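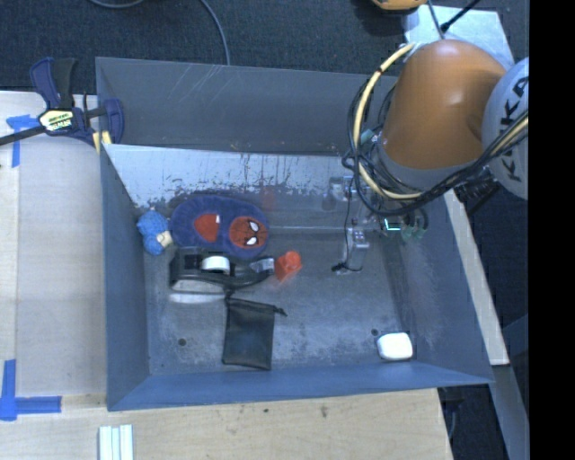 Repainting or lining a metal parts bin – worth it?

nventura_shop
I have a big gray metal bin with sloping sides that I want to get a few more years out of. The paint on the walls is scuffed but mostly there. The strip along the back of the inside is the bad part. The paint there is chipped off along the lower edge and there are dark streaks in it. The floor is mottled and scuffed, and it has two small round holes in it, one toward each side.

It holds small boxed goods and some loose castings. I'm deciding between sanding and repainting, putting in a rubber mat, or leaving it alone. A new one of the same size from Dolell is 300 dollars before freight. What would you do?

graybench
Leave the walls alone. Scuffed paint on a steel wall is still paint. I would only touch the back strip. Wire brush it, wipe it down with mineral spirits, prime, and put on two thin coats.

Are the dark streaks rust or just dirt? Rub one with a rag and some spirits. If it comes off on the rag you can skip half the work.

tl_rirkdale
I'd go with the mat. We have 40 bins like this at the Rirkdale warehouse and we stopped repainting them years ago. Paint on a bin floor lasts until the first casting gets dropped on it. A 1/4 inch rubber mat costs less than the primer and the time, and the boxes don't get marked up.

graybench
Mats are fine for dry goods. If anything damp goes in there, the water sits under the rubber and you find the rust a year later. I have thrown out two bins that looked perfect until the mat came up.

tl_rirkdale
Then lift the mat and look. We do it every February when we count stock. It takes one person a morning.

nventura_shop
Nothing damp goes in as a rule, but the building isn't heated and things sweat in the spring.

I tried the rag. Most of the streaks came off. There is some real rust right at the edge where the chips are, but it's light.

mpruitt
What are the holes for? If they are drain holes, don't cover them. If they're bolt holes from an old stand or divider, you could plug them.

nventura_shop
I don't know. I got the bin used from Heriberto Ventura, my uncle, who had it at Zavala when they were still doing assembly work. He thinks it was bolted down at some point but he wouldn't swear to it.

mpruitt
Then I'd leave them open. They don't hurt anything unless your parts are small enough to fall through. If they are, cut a piece of perforated sheet and lay it over the top. It still drains.

n_contreras
One thing on the paint. Don't use regular enamel on the sloped walls if boxes have to slide down them. It stays a little tacky for weeks and cardboard drags on it. I made that mistake on a Nostora hopper and the boxes hung up halfway down until the paint cured. Two-part epoxy is better. So is bare scuffed paint, to be fair.

Natalia Contreras

graybench
Agree on epoxy, but not for one strip. By the time you mix it, you have wasted most of the can. Rust converter and a spray can of gray will do for the back edge.

n_contreras
For one strip, sure. I was answering the part about repainting the whole thing.

tl_rirkdale
Still say mat. Put it on the floor only and cut it an inch short all the way around so air gets under the edges.

nventura_shop
Thanks, all. I'm going to brush and spray the back strip and leave the walls as they are. I'll try a mat with holes punched over the two in the floor – if it traps water, I'll pull it out.

Does anyone know if rust converter needs primer over it before the gray?

graybench
Read the can. Mine says no primer needed, but wait 24 hours before the top coat.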